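3.2 Bowl color and portion judgments

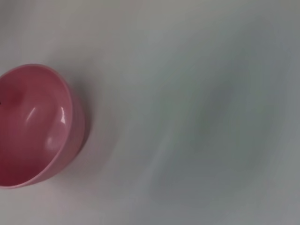

Figure 4. A pink bowl with a rounded rim, on a white tabletop.

Color was the second feature of the tableware that we looked at. Earlier work in our group had dealt with rim width and depth, and in both cases the bowls were white. In the present study the size and shape were held constant and only the color changed. Participants served themselves dry cereal from a pitcher into a bowl placed on a white table, stopped when they thought they had reached one standard serving, and wrote down how sure they were on a scale from 1 to 8.

The bowls were bought from a single supplier (Skelum) in one order. A bowl in the pink set is shown in Figure 4. The color is a dusty rose with a slight gloss, and under the room lights the inner wall takes on small bright highlights while other parts of the hollow look deeper and redder. This matters for the task. People judge how full a bowl is partly by where the food meets the wall, and a wall that shifts from pale to dark gives a less even background than the word "pink" suggests. We did not try to remove the highlights. Bowls on a kitchen table have them too, and a matte finish would have made the results harder to apply at home.

In total, 389 participants completed the color sessions and gave 1,559 usable servings. Servings were dropped when cereal was spilled outside the bowl or when the participant asked to start over. Each person made up to 5 servings, with a break between them during which the bowl was emptied out of sight and wiped. Bowl order was drawn separately for each participant from a list prepared by Chantal Paquette, who did not run any of the sessions.

Servings were weighed in the bowl and the empty weight was subtracted. Réjean Thibodeau repeated the weighing for all sessions held in June, using a second scale, and the two sets of readings were close enough that we kept the first set throughout.

Participants poured slightly more into the pink bowls than into the white ones – the difference was small and did not hold for people who said they measured their cereal at home. Confidence ratings did not differ by color. Several participants wrote that the pink bowl looked deeper than the white one, although the molds were the same. We return to these comments in Section 4, together with the results for the Flerkico bowls, where the rim and the wall were of different colors.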